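Prirkadex newsletter — October

From the software side: the planner stops guessing where the compartment ends

Most of this month went into the part of Prirkadex that decides how the gripper gets in and out of narrow spaces. The short version is that the grasp planner and the motion planner now share one model of the container, and the release is out on the main branch for anyone running the two-arm setup.

Some background for people who joined after the summer. Until now the grasp planner, Wisow, looked at the object alone. It picked a pair of contact points, scored them, and handed the best one over. The motion planner then tried to find a path to that pose, with the walls and dividers added as obstacles at that stage. On an open table this works fine. Inside a box it wastes a lot of time, as many of the best-scoring grasps can't be reached by a real gripper with real fingers on it.
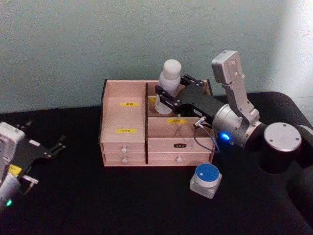 The new version scores reach and contact together. Each candidate grasp carries a simple swept shape for the fingers and the wrist, and that shape is checked against the container before the candidate gets a score at all. Grasps from the side are kept if the finger bodies clear the front wall. Grasps from the top are kept if there is room to open the jaw again after a failed close. That last check was missing for a long time and accounts for several of the bug reports you sent us.

We replayed the log archive through both versions to see what changed. The archive holds 3,515 pick attempts from containers and shelves. The new scorer throws out bad candidates earlier, and the motion planner gets called far less often for each pick. Planning time on cluttered compartments dropped enough that we turned off the progress spinner in the operator window. It was flashing on and off too quickly to read.

Removal paths are the other half of the change. The old planner treated "get the object out" as one motion from the grasp pose to the drop pose. It would often start turning the wrist while the bottom of the object was still below the wall. Now there are 2 phases. The first is a straight lift along the opening direction until the lowest point of the object is clear, plus a margin you can set. The second is free motion as before. If you have your own scripts that call the single-phase function, they will still run, but they print a warning.

The margin is in the config file under the lift section. The default is 14 mm. Please don't set it to zero — the object model for translucent plastic is still poor, and the estimated bottom of a frosted bottle can sit higher than the true one. 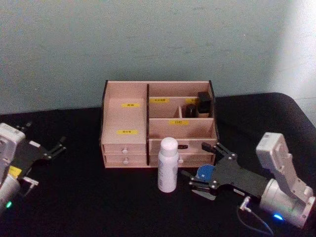
3 min read

Perception has moved more slowly. Saengthong, the segmentation service, handles pale objects on a dark surface well, and a white bottle standing on black cloth is close to the easiest case it gets. Dark objects side by side inside a compartment are harder. It tends to merge them into one mask, and the planner then proposes a grasp across both. As a stopgap, the planner now refuses any mask wider than the jaw opening and asks for another view. A proper fix needs better depth at the edges, and that work has started on a separate branch.

Labels are also on the list. Saengthong can read short printed text on a container, including Chinese, but the result isn't passed on to the task layer yet. We would like "put this back in its place" to mean the compartment with the matching label. At the moment the operator still picks the compartment by hand.

One smaller item for tool users. Braro, the log viewer, can now show both arms on a single timeline, with gripper state drawn under each track. Old logs open without conversion. Very long recordings still load slowly, so trim them first if you only need one pick.

Known problems in this release: the idle arm is treated as fixed even when it is about to move, so leave a pause between handovers. The calibration check also fails without a message if the head camera starts after the arms do. Start the camera first until the next patch. Bug reports go to the usual tracker, and please attach the Braro log if you have it.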